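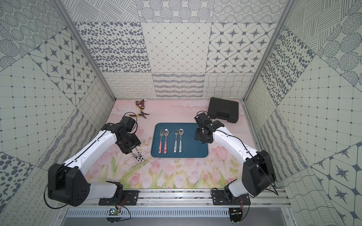
宝宝餐具托盘摆放小教程

小勺小叉最爱在抽屉里打架!我家试过分格盒、布袋、笔筒,最后还是觉得一只圆角托盘最顺手:端出来就能上桌,吃完洗好再摆回去,孩子自己也能找得到。

要准备的东西
圆角浅托盘一只(蓝绿色特别衬不锈钢,强烈推荐!)
花色不同的儿童叉勺几套
软布一块

第一步 先配对
把叉和勺按柄的花色分开。粉柄草莓的归一对,白柄Hello Kitty的归一对,奶牛纹的先放旁边。

第二步 定方向
头朝里,柄朝自己,全部竖着放。每一对都是叉在左、勺在右,这个顺序定了就别换,摆几次手就记住啦。

第三步 留空隙
同一对靠近些,两对之间露出一条托盘底色,一眼就能分清哪套是哪套。粉的放最左边,白的挨着往右,右半边先空着。

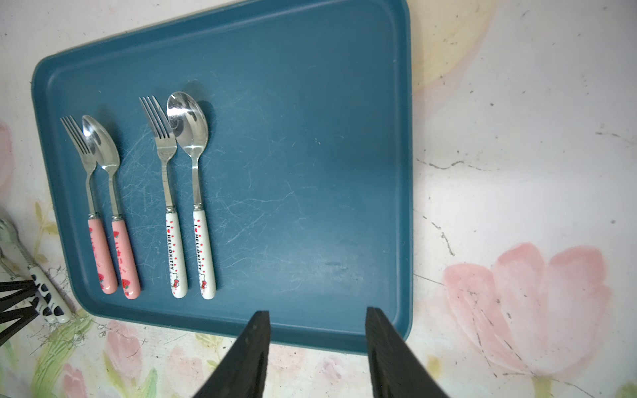
第四步 加上奶牛纹
右边的空位轮到奶牛纹出场!先放叉子,跟旁边的白柄勺对齐,柄尾尽量在一条线上。黑白花和前面两种颜色放在一起,真的太可爱了。勺子接着放在它右边,规矩照旧。

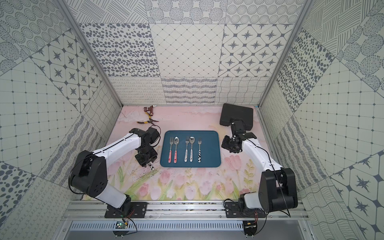 粉柄、白柄各一对,最右是奶牛纹叉子

小提醒
托盘用久了会有细划痕,不影响用,擦洗时别拿钢丝球就好。餐具一定擦干再摆,柄和金属相接的地方容易藏水。

左撇子宝宝可以把叉勺顺序反过来。读者Setsuko Ogura来信说,她家就是这么摆的,三岁的女儿现在每天抢着干!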